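From: Krisztina Csizmadia
To: kitchen-and-table list
Date: March 7, 2021
Subject: Re: brown stain on bamboo board, and paper under it

Hello all,

Thank you for the answers, and my special thanks to Zsófia, who wrote me also in private with the address of the shop in Kivdale. I answer below to Horacio's message, and then I have one question of my own.

Horacio Echeverría wrote:

> Krisztina, before you sand anything, please tell us three things. Is the board oiled or is it lacquered? How long was the stain there before somebody tried to clean it? And do you always put the pot on the same spot?
>
> I had a bamboo board from Malell which I ruined with bleach. The stain became lighter, yes, but the board became gray and hairy, and after one month I could feel the fibers with my finger. With coffee or tea I would begin with baking soda and lemon, and only then take out the sandpaper.
>
> Also, what do you have under the board? If it is a cloth, the liquid stays in it and the board drinks from below.
>
> Horacio

To the first question: I believe it was oiled when I bought it, but I did not oil it again for a long time. When I put a drop of water on a clean corner, it goes in quickly and leaves a dark point. Seon-mi told me this means the oil is finished.

To the second: I don't know exactly. The tea corner at our community room is used by many people, and I am there only two evenings. When I saw the stain first, it was already brown and dry.

To the third: yes, always the same spot, toward the top of the board. It is a habit, people put things where the mark already is. 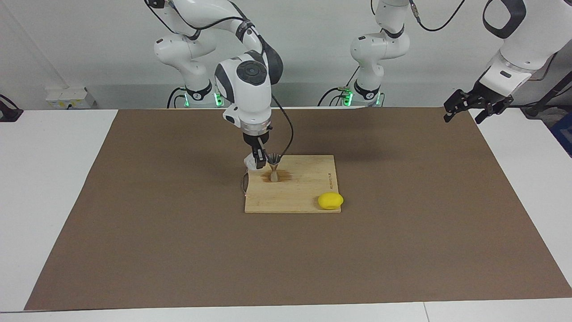
Under the board we have brown paper, the kind that comes on a roll. I prefer it to cloth. It covers most of the table, and when it is dirty we fold it and throw it away. The roll from Endero has 20 meters and costs me 8 euros, so I don't feel guilty to change it. Before the paper we had a cotton cloth, and I was washing it every week, and the table under it had rings anyway.

I tried already the baking soda. I made a thick paste with a little water, left it for 32 minutes (my timer was still set for the bread), and wiped it with a damp sponge. The outside part of the stain became lighter, but the middle, where it is darkest, looks to me the same. Next I will use half a lemon and coarse salt, as Orsolya Vincze proposed in message 1049 of the archive. She writes that one must rub along the grain and not across it, and that the board should then stand on its edge for one night, so the air comes to both sides. If somebody has done this on bamboo and not on beech, please tell me if there is a difference.

If the lemon doesn't help, I will sand by hand with a fine paper, but I have one worry. There are small letters printed on the right side of the board, along the grain, and I would like to keep them. Can I sand only one part, or will I make a hollow which holds water? My neighbor says to turn the board over and forget it - maybe he is right, but then I will have the same problem on the other side by August.

My own question is about oil. Zsófia Szalai uses the mineral oil from Bakos, and Seon-mi Hyun says walnut oil, but we have one person in the group with a nut allergy, so walnut is not possible for us. Is linseed oil good for a board that sometimes gets hot things on it? I read that it dries slowly and smells for some days. The smell is not a big problem, we can keep the window open, but I can't have the board away longer than a week.

For the future I think to put a small saucer under whatever stands there. If you know a flat one with a low rim, please write where you bought it. The ones I have at home are too deep and everything stands crooked in them.

With greetings,
Krisztina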